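Slipping Grip: What Happened to Our Utensil Task and Why I Don't Believe the First Explanation

Term project report, Applied Robotics Lab
Team Stevero
Submitted Sunday, August 17, 2025

1. What we set out to do

The assignment was to pick a household job, record people doing it with the hand-held gripper, train a policy on the recordings, and run that policy on the arm. Our team took the utensil stand. The utensils start on the table, the gripper picks each one up by the handle and hangs it on the stand. The course handout calls this a "moderate" task. I would like to know who rated it.

The original plan for this report was a results section with a success rate and a paragraph on future work. That changed in June, when the gripper started dropping things, and most of what follows is about the dropping. I was the one assigned to write up the fault, and I should say up front that I disagree with the explanation the team gave in our mid-term slides. The others have read this and let me keep it in, with some edits.

2. Equipment

The hand-held gripper is the Jetia model the lab bought last year. It has two black finger pads on printed mounts and a camera looking down between the fingers. The arm carries the same fingers on its own wrist, which is supposed to mean that whatever a person can pick up with the hand-held unit, the arm can pick up too. The motor and driver board on the arm side come from Birkari. The logging software is Poduval, version unknown, because the "About" window is blank.

Poduval writes finger opening, commanded force and camera video to one file per attempt. It does not write the force that was really applied, because there is no sensor for that. I did not understand how much this mattered until the fifth week.

3. The fault

We recorded 134 demonstrations by hand. Then we trained and ran 111 attempts on the arm, in three blocks spread over two weeks. Of those, 87 ended with the utensil hanging on the stand. That left 24 failures, and when we sorted them by watching the video, 9 were the same odd thing. The gripper closed on the handle, lifted, carried the utensil most of the way, and then the utensil rotated between the pads and fell out. The fingers stayed closed the whole time. According to the log, nothing happened.

The other 15 failures were ordinary. Missed grasps, a hook bumped from the side, two where the arm stopped because a person leaned over the table and the stop button was pressed. Those two were counted as failures even though stopping was the right thing to do, and I objected to that at the time too.

The slip bothered me because the arm did not know about it. After losing the utensil it carried on to the stand, made the hanging motion with nothing in its fingers, opened, and went home. Poduval marked the attempt "complete." If we had trusted that column, our success rate would have looked a good deal better than it was. I suspect that other teams using the same column have not checked theirs, and I would be careful with any number in the course summary table until somebody has watched the videos.

4. The safety side

One of the nine was more than a nuisance. The utensil came out during the fast part of the move, when the arm swings across toward the stand, and it left the table and landed on the floor on the side where people walk. It was a light kitchen tool and no one was standing there. We wrote an incident note anyway, as the lab rules require for any object leaving the work area.

The reply we got was that the object was "soft and low risk." I don't find that very comforting. The same arm with the same fingers is used by other teams for heavier things, and the reason the utensil flew had nothing to do with its weight. It flew because the arm was moving quickly with a grip that it believed was fine. A metal ladle in the same grip would have gone somewhere too.

After the note we cut the speed of the swing in half and put tape on the floor to mark where people should not stand. The tape was my idea and I don't think much of it. People step over tape. What we needed was for the arm to notice that it was holding nothing, and tape does not do that.

5. The explanation everybody liked

Our mid-term slides said the cause was worn finger pads. The reasoning went like this: the pads are rubbed against handles all day, they pick up dust, dusty pads have less friction, so handles turn. We wiped the pads with a damp cloth, ran a short block, saw no slips, and put "resolved" on the slide.

I voted for that slide, so I share the blame. But a short block with no slips proves very little when the fault only showed up a few times in a whole afternoon to begin with. We had changed one thing, waited until we got a result we liked, and stopped looking. Two days later it slipped again, with pads that had been wiped that morning.

The second favorite explanation was that the policy was gripping in the wrong place, too far from the balance point. That one is better. Long utensils with the weight at one end want to turn, and a grasp near the tip of the handle gives the heavy end a long lever. When I went through the slip videos, several of the grasps were indeed far from the head. But so were plenty of the grasps in the successful runs, and at least one slip came from a grasp that looked perfectly sensible to all of us. So grasp position may make things worse. It doesn't explain why the same grasp works in the morning and fails after lunch.

6. Going back to the demonstrations

The hand-held recordings had no slips of this kind in them, which was used in our meetings as evidence that the pads and the task were fine and only the arm was bad. I think that argument is weaker than it sounds. A person holding the gripper feels the handle start to turn and squeezes harder, or slows down, or tips their wrist so the heavy end hangs straight. All of this happens without thinking. The recording keeps the wrist motion but has nothing to say about the squeezing, since the finger opening hardly changes once the pads are against the handle.
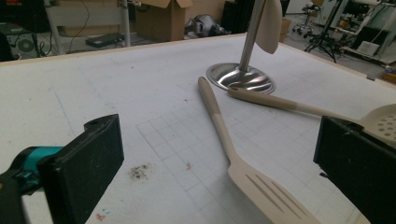
So the policy learned where to put the fingers and how to travel, and it learned to close to a certain opening. It could not learn to squeeze harder when something was starting to go, because nothing in the data showed that happening. We asked whether there was a way to record squeeze on the hand-held unit and were told that a newer trigger can do it. We did not have one and I can't say whether it works.

I tried the job myself with this in mind, paying attention to my own hand. I tightened up on nearly every lift. Before that I would have sworn I was holding the trigger steady. A teammate did the same test and said she noticed nothing, so take it for what it's worth – two people, one afternoon, no measurement.

7. What I think is going on

My own guess is heat in the Birkari driver. The board is supposed to lower the motor current when it gets hot in order to protect itself, and the manual gives this one sentence and no numbers. If the current drops, the fingers push less, but they stay where they are because the handle is between them. The opening reads the same. The commanded force reads the same, because it is only what we asked for. Everything in the log would look normal while the real grip got weaker, and that matches what we saw.

It also fits the timing. All three blocks were run without long breaks, and most of the slips came late in a block. I say "most" because we were sloppy about writing down when we paused, and for the second block I had to work it out from file times. One slip came very early, and I have no good answer for it. If heat were the whole story it shouldn't have happened.

I would like to report that we tested this properly. We taped a cheap thermometer to the board cover and it did get warmer during a block, but a cover getting warm is what covers do. We tried one block with a desk fan pointed at the board and got no slips, and I am obliged to point out that this is exactly the kind of evidence I complained about in section 5. The fan result is in the appendix with no claim attached.

8. What we changed, and what is still open

For the last week of the project we ran with a simple check. After each lift, before the fast swing, the arm pauses and closes the fingers slightly more. If they close further than a handle should allow, it opens, backs off, and calls the attempt failed. This catches a utensil that has already fallen. It doesn't catch one that is about to, and it adds a pause that makes the whole routine look hesitant in the demo video.

The slow swing stays. We were asked to put the speed back up for the final demo and said no.

The "complete" column in Poduval should be renamed or removed. It records that the motion finished. I sent this to the lab's software list and got an automatic reply.

Anyone picking up this task next term should measure grip force before doing anything else, even with something crude like a kitchen scale squeezed between the fingers at the start and end of a block. We thought of the kitchen scale on the last day, after the arm had been booked out to the next team. They should also log every pause, keep the old pads for comparison instead of throwing them out as we did, and leave the word "resolved" off the slides until the fault has stayed away through a block as long as the ones where it showed up.

Appendix A has the list of all slip attempts with file times. Appendix B has the incident note and the reply. Appendix C is the fan block.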